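**Vilden brings two-armed robots to its Pedenska returns hall, with staff moving into new roles**

*Pedenska, October*

Vilden, the homeware rental company, is putting two-armed mobile robots to work in its returns hall at Pedenska, and the people who work there have had a hand in nearly every decision about how they will be used.

The hall is where rented tableware, trays, small furnishings and children's room sets come back after use. Each piece is checked, cleaned, sorted and put back on a shelf until the next customer wants it. On a busy shift the team handles 4000 items. Most of that work is enjoyable enough, according to the staff survey carried out before the project began. The shelving is another matter! Reaching up with a tray, crouching for the bottom row, walking back for the next one: it came out as the least popular task in the building by a very wide margin, and the one most often linked to sore shoulders and backs.

So shelving is where the robots start.

**What changes on the floor**

Fourteen members of the returns team are training as robot leads. A lead plans the round, watches the robot's progress from a tablet, and steps in when something is out of place or the robot asks for help. Leads will also decide which shelves the robot may use and which stay with people. Glassware stays with people for now, and so does anything that has come back damaged, as judging a chip or a crack is skilled work and the team is very good at it.

No jobs are being removed as part of the project. Vilden agreed this with staff representatives before the first robot was ordered, and it is written into the agreement that covers the trial. Pay for robot leads goes up one grade from the first day of training, and the training takes place in paid hours.

The hours that used to go on shelving will go mostly to repairs. The repair bench at Pedenska has always been short of people, and items that could have been mended have too often been written off. Eighteen months ago the bench had two regular menders. It now has a rota that anyone in the hall can join, and the queue for places on it is a long one.

The shift pattern is changing too. The early start at 5 am, which existed only so that shelves could be filled before the vans arrived, will end when the trial begins. The first shift will start at 7 am, and staff who relied on the early premium will keep it for a year.

**Built around the people who know the shelves**

The robots are made by Turitz, and the software that plans their movements comes from Lemaire. Both companies sent engineers to Pedenska in the spring to work alongside the returns team, and those weeks shaped the project more than any document did.

Staff pointed out, for instance, that a robot stopping dead in an aisle is more of a nuisance than one that pulls over to the side, and the robots now pull over. They asked for a spoken warning before a reversing movement, then asked for it to be made quieter, then asked for a chime in its place (the chime has stayed). They also asked that any worker should be able to pause a robot, with no need to fetch a lead and no form to fill in afterwards. That is how it works today.

**Practice before the real shelves**

Before a robot carries anything in the hall, it practises in simulation. Lemaire has built a set of 80 virtual rooms, with cabinets, tables, doorways and floors of many different kinds, and the robot works its way around them while the software learns what can be reached and what is in the way. The rooms are deliberately more varied than a returns hall. Some are bright and homely, with colours you would never find in a warehouse, and that variety helps the software cope when real shelves don't look the way it expects.

The robot leads use the same rooms in their training. They sit with the simulator, follow the robot's view as it moves, and learn to spot a poor approach to a shelf while there is still time to correct it. It has become a popular part of the week, and several trainees have asked to carry on with it after their sessions end.
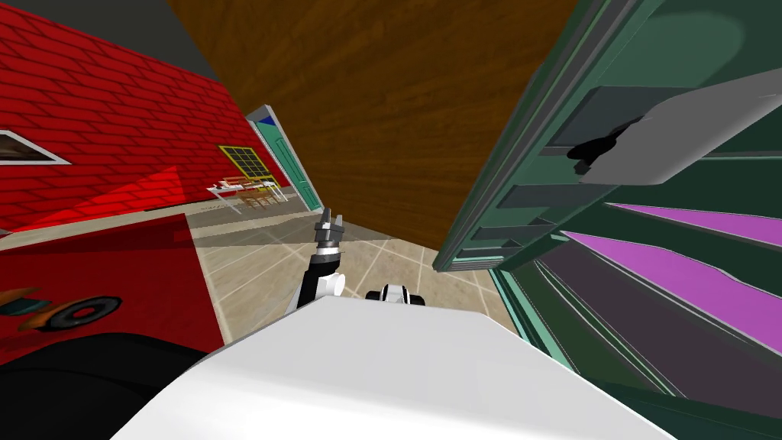
*A simulated room used in training, with a robot arm raised beside a dark green cabinet with magenta shelves. Computer-rendered view.*

Working close to furniture is the part the leads spend most time on. A robot with a wide body and two arms needs room to turn, and a shelf that is easy for a person to reach can be awkward for a machine standing right next to it. Trainees try a placement, change the angle, try again, and keep notes on what they would do differently in the hall. Those notes go to Lemaire at the end of every week.

**Next steps**

The trial covers one aisle of the returns hall to begin with, holding 400 shelf positions. It will run through the winter, including the busy holiday period, and the team will vote on whether to extend it to the next aisle. Results on workload, aches and strains, breakages and repairs will be shared with all staff first and published afterwards.

Families and friends of the returns team are invited to an open afternoon at Pedenska, from 2 pm, once the first robot is in place. The leads will be running it themselves and will happily let visitors have a go on the simulator.

**About Vilden**

Vilden rents out tableware, small furniture and home furnishings for events, short lets and temporary homes. Its returns hall and repair bench are both at Pedenska.

**Press enquiries**

Please contact the Vilden press desk at Pedenska. Interviews with robot leads and members of the repair rota can be arranged on request.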